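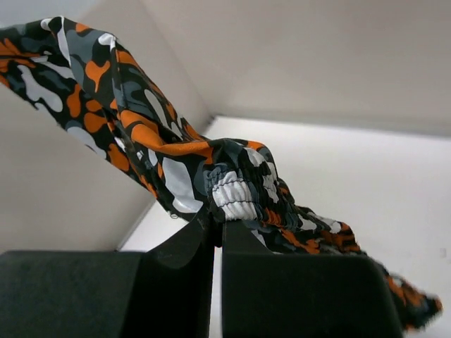
# Recording Practice Runs for the Garment Handling Unit

This guide sets out the procedure that students in the robotics elective follow when recording practice runs at the two-arm station. It applies to all groups working on the garment handling unit and should be read in full before a first session. Groups that completed the block stacking unit in September will find the log format familiar, but the handling steps are different and the earlier handout should not be used.

The unit was prepared by Karine Dhillon and Alois Rüegg for the Kowalchuk program. Questions about grading should be directed to Ms. Dhillon. Questions about the arms, the software or the booking sheet should be directed to Mr. Rüegg.

## Before the session

Each group consists of an operator pair and a recorder. The operator pair moves the arms by means of the hand controllers, one student to each arm. The recorder starts and stops the log, calls out the run number and writes the notes. Roles change after every 13 runs. A group that is short a member may still attend, provided that the remaining students agree with Mr. Rüegg in advance on who will keep the notes.

1. Sign in on the booking sheet and write down the time.
2. Open the Draneck logging program and select the project folder for your group. Do not create a new folder.
3. Confirm that all camera views are live. If a view is frozen, close the program and open it again before calling for help.
4. Wipe the tabletop with a dry cloth.
5. Move both arms to the rest position and check that the cables hang freely through the full range of motion.

A cable that catches on a joint must be reported before any run is recorded. Students may not retie cables themselves.

## Placing the garment

The garment is to be dropped from about the height of the operator's elbow and left as it falls. It should not be smoothed, turned or arranged. The purpose of the unit is to collect starting positions that differ from one run to the next, and a garment placed with care tends to land the same way each time.

Soft trousers with gathered cuffs are used for the first half of the unit. The printed fabric is harder to read on camera than a plain one, and students should expect to look closely at the screen in order to tell a fold from a change in color. The reverse side of a print is often paler than the face, and this is a useful guide when deciding which layer is on top.

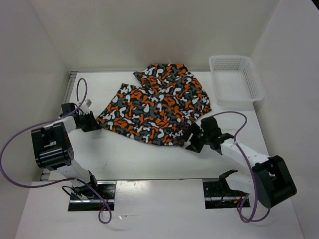
## Making the first grasp

The first grasp decides most of what follows. Operators should agree aloud on the point they intend to take before either arm moves. The recommended order is given below.

1. Identify a corner, cuff or raised fold that can be reached without crossing the arms.
2. Lower one gripper with the jaws open until the fingertips are just clear of the table.
3. Close slowly. Stop if the fabric slides away from the fingers.
4. Lift by the width of a hand and pause for a count of 2.
5. Bring in the second arm only when the first grasp has held.

Elastic cuffs deserve particular attention. The gathered material is thick and gives the fingers something firm to hold, but it also springs back when stretched. Pull gently, and do not let both arms draw on the same cuff.

If the garment slips, the run continues. Slips are marked in the notes with the letter S and the time shown on the log - they are not a reason to start over. A run is abandoned only when an arm stops responding or when the fabric leaves the table.
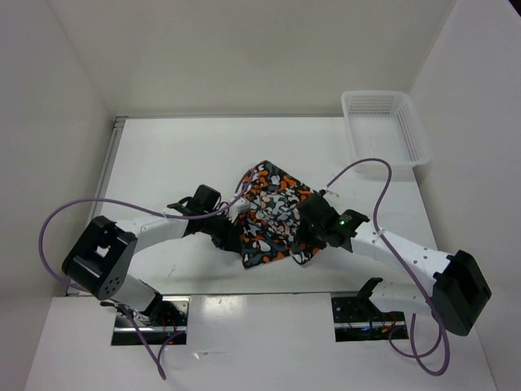

## Working with both arms

With two grippers on the fabric, one arm holds and the other moves. Operators should state which arm is holding at each change. Fiona Halliday's group adopted the single words "hold" and "go" during the first week, and all groups are now asked to use them.

Keep the elbows of the arms apart. When the grippers must work close together, approach from opposite sides of the garment and withdraw along the same path.

## Closing the log

Each run is saved under the group name and run number. The recorder enters the outcome as complete, partial or abandoned, followed by one sentence of notes. The class archive holds 2,323 runs at present, and each group is expected to add roughly 200 by the end of the unit.

Logs are to be copied to the Brilline drive before the group leaves the station. Brayden Després checks the folders on Wednesday and returns any log with a missing outcome to the recorder named on it.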